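The long business of sorting bricks

4 min read

April | Words by the home desk

Every house with children in it seems to own a box of plastic bricks, and in most of them the box has won. It started as three or four neat sets. Then the sets were broken up, the instruction leaflets went out with the recycling, and what was left was a heavy tub that makes a noise like a hailstorm whenever anyone looks for one small piece.

I weighed ours up in the spring, when the lid would no longer close. Tipped out on an old sheet, the contents came to 1,688 pieces. I know because I counted them as I went, over several evenings. Of those, 1,421 were ordinary building bricks. The rest were wheels, windows, hinges, bits of fence and a few things that belonged to a board game.

The usual advice is to sort by colour. It looks good on a shelf and it is quick, so most people try it first. The trouble comes later. If you want one narrow brick from a drawer full of red, you are looking for a red thing among red things, and your eyes are not much help. Sorting by shape takes longer to do but saves time every day after that.

In the end I used both. A rough split by colour came first, done by hand into washing-up bowls. Then each colour was taken on its own and divided by shape. Orange was our smallest group, with 166 pieces, and I did it first to see how the method held up.

The tray matters more than I expected. A deep box hides the bottom layer, so you end up stirring. A shallow tray with raised sides lets everything lie on its floor in a single layer, and nothing rolls on to the carpet. Blue is a good choice under orange, as the edges of each piece stand out. Work on a pale table near a window if you have one. Daylight is kinder than a ceiling bulb, which throws your own shadow over the job.

Put out a small handful at a time. Twenty or so is plenty. With more than that they start to pile up, and a flat brick can sit under a bigger one without being noticed. Keep a little bin right up against the side of the tray, so that each piece has only a short way to go.

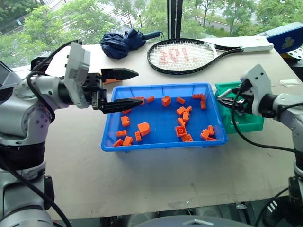 What to keep them in

Once the sorting is done, the pieces need somewhere to live. We tried two systems. The Fimton is a stack of shallow drawers with clear fronts, and the Semine is a set of lidded tubs that clip together. The drawers are nicer to use. The tubs are easier to carry to another room, and they survive being dropped - ours has been down the stairs twice.

We bought 9 tubs and have filled seven. The two empty ones are for finished sorting that has not yet been put away, and for pieces that turn up under the sofa.

Labels are worth the bother. Tape a real brick to the front of each tub, as small children can match a shape long before they can read a word.

Keeping it that way

A sorted collection lasts until the first wet afternoon. We now let everything go into one tray during play and sort it back at the end of the week, which takes a quarter of an hour if it is not left any longer.

Spare pieces can go to a toy library. Ours, the Gosedex, takes loose bricks by the bag as long as they have been washed. Warm water and washing-up liquid will do it, with a towel to dry them on overnight.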